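手持夹爪采集点调整维护办法 指垫改为按次数更换

Pradelby在Lirnberg的入户采集点四月起执行新的手持夹爪维护办法。办法只涉及一类设备,即操作员手握使用的双臂夹爪工具,内容包括指垫更换、转轴检查、相机支架固定和每次开工前的标定。采集点此前按周检修,现改为按开合次数和作业时长检修。

采集点使用的夹爪结构不复杂。两条黑色夹臂由手柄带动开合,前端各装一块蓝色橡胶指垫,相机固定在夹爪上方的支架上,拍摄指垫和被夹物体。操作员在厨房、卧室等房间里叠衣服、收拾台面、整理床铺,录下的动作用于训练机械臂。每套工具编有号码,随工具箱一起发放和归还。

维护办法的改动起于二月的一次数据复查。采集点从Korkov项目的录制数据中抽出1248段,重新核对夹爪开度读数和画面中指垫的实际间距,发现部分片段两者对不上。画面里指垫已经合拢,读数仍显示留有间隙。问题集中在使用时间较长的几套工具上,拆开后看到的情况相近:指垫根部磨薄,夹紧时向外翻,转轴处的螺丝盖也有松动。

采集点的技术组当时先把这几套工具停用,换上新指垫后重新录了一批对照片段。换垫之后,多数工具的读数恢复正常,仍有2套存在偏差,最后查明是夹臂转轴松旷,两条臂合拢时不在一个平面上。这2套更换了转轴衬套,重新标定后投入使用。

按照新办法,指垫每录满300段更换一次,左右两块同时换,不允许只换磨损较重的一侧。旧办法没有规定次数,由操作员自行判断,实际更换间隔相差很大。夹持毛巾、床单一类织物时指垫磨损较慢,夹持餐具、瓶罐和硬纸盒时较快,技术组没有再按物品分别规定次数,统一取300段。

换指垫的步骤写进了工具箱盖内侧的卡片。先断开读数线,松开夹臂前端的固定螺丝,取下旧垫,用无纺布蘸酒精擦净安装面,晾干后装新垫。新垫装好后先不拧紧,手动合拢夹臂,让两块垫自然贴平,再交替拧紧两侧螺丝。卡片上特别注明,不要用胶水补粘翘起的边角。去年冬天有操作员这样处理过,胶层使垫面高出一截,当天录制的片段全部作废。

转轴部分每天收工时检查一次。操作员用手指按住螺丝盖,轻轻晃动夹臂,感觉到间隙就要记录并送修,不得在现场自行加垫片。螺丝盖外缘要求用漆笔画一道短线,与夹臂上的短线对齐,线错开即说明螺丝盖已经转动。转轴不加润滑油,只用干刷清理纤维和灰尘。技术组解释,油会沾上床品和衣物,也会粘住棉絮,棉絮卷进转轴后夹臂的回弹会变慢。

相机支架的检查放在开工前。操作员先看支架底部的锁扣是否到位,再把镜头擦净,连上录制设备,确认两块指垫都在画面内,且张开到最大时仍能看到垫的前端。支架受过碰撞的,即使外观没有变形,也要重新标定。家庭环境空间窄,门框、柜角和水龙头是最常见的碰撞位置,采集点要求操作员换房间时把工具收到胸前。

标定本身用时不长。夹爪完全合拢,停住,记为零点;完全张开,停住,记为最大值;中间再用一块标准塞块夹三次,三次读数相互之间的差值不得超出卡片上给出的范围。超出的重做一遍,仍然超出就停用该套工具,换备用件。标定过程同样录像,与当天的片段存放在一起,便于日后核对。 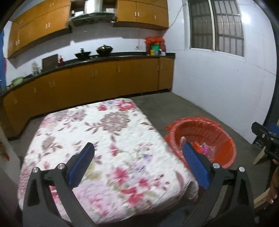

在住户家中作业时,工具箱放在不妨碍住户走动的位置,酒精和无纺布用完收回箱内,换下的旧指垫装袋带回,不丢在住户家里。带回的旧指垫由技术组称重、测厚后登记,作为以后调整更换次数的依据。首批登记结果显示,右侧指垫的磨损普遍比左侧略重,技术组认为与多数操作员右手持握、习惯从一侧插入夹取有关,目前还没有针对这一点改动设计。

备件方面,采集点向供应商Maurya订购了200对指垫,已分批到货。新到的指垫与原先所用的尺寸相同,安装孔内侧多了一圈加强边,可以减轻根部外翻。入库时每批抽检厚度,厚度不合格的整批退回。螺丝盖和转轴衬套也补了库存,每个外出小组的工具箱内各配一份,读数线另配一根备用。

采集点还调整了登记表。原来的登记表只写工具编号和检修日期,新表增加了累计录制段数、上次换垫时的段数、螺丝盖标线是否对齐、标定结果四项。表格由操作员收工时填写,技术组次日上午九点前核对。段数达到上限而没有换垫的工具,系统不再接受上传,需要补做更换和标定后才能恢复。

部分操作员反映,收工时加一道检查会拖长在住户家中停留的时间。采集点答复说,转轴检查和填表可以在回到驻点后进行,标定必须在现场开工前完成,不能提前在驻点做好再带过去。运输途中的颠簸足以让支架移位,三月试行期间已经出现过这样的情况。

新办法先在Lirnberg执行,Pradelby其他采集点仍沿用按周检修。Korkov项目此前复查出偏差的片段中,能够通过画面重新推算开度的已经修正,无法推算的从数据中剔除。技术组计划在六月汇总指垫测厚记录,届时再决定是否把300段的上限放宽,以及是否对夹持硬物较多的小组单独规定更换次数。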